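Varasell Folding Table Notes

Overview

Varasell is a small collection of notes and pictures on folding everyday clothes at a table. It grew out of a laundry routine written down by Bo-ram Bae, and it covers sorting, flattening, folding and stacking. There are 1,961 entries in the current release. Each entry is one garment.

Contents

garments.csv – one row per garment, with type, main color and fold used
folds.txt – the written steps for each fold
pictures/ – garments on the table before folding
CHANGES – what was added or fixed in each release

Garment types

Types are kept broad on purpose. Shorts, pants, shirts and towels make up most of the list. Socks are left out, as are anything with hooks and anything that needs a hanger. Where the type is not clear, the row says "unsure" and the fold column is blank. Please do not fill these in by guessing.

Color is one plain word. Trim and prints go in the notes column.

Folds

There are 4 folds: half, thirds, roll and flat. Shorts get a half fold, leg over leg, and then a second fold from waistband to hem. Smooth the fabric with an open hand before the first fold. A padded tabletop gives a little under the hand, so press lightly or the layers shift.

Table

The surface is padded and covered in gray woven fabric, with rounded corners, and stands against a plain white wall. Light colors show up less well on it than dark or bright ones. Red is easy to pick out, even when the garment is crumpled.

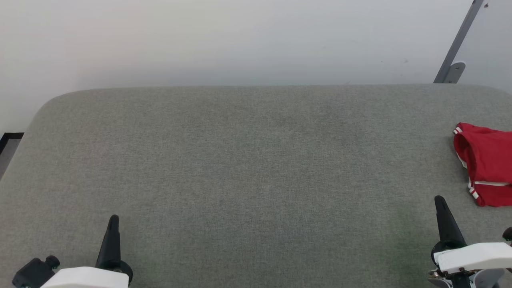

Known problems

More than 300 rows from the first release use "gray" and "grey" for the same color. Search for both.
Some towels are listed twice, once by size and once by color.
The roll fold has no steps yet for long sleeves.

Contact

Send corrections to Bo-ram Bae with the row number and the column that needs changing.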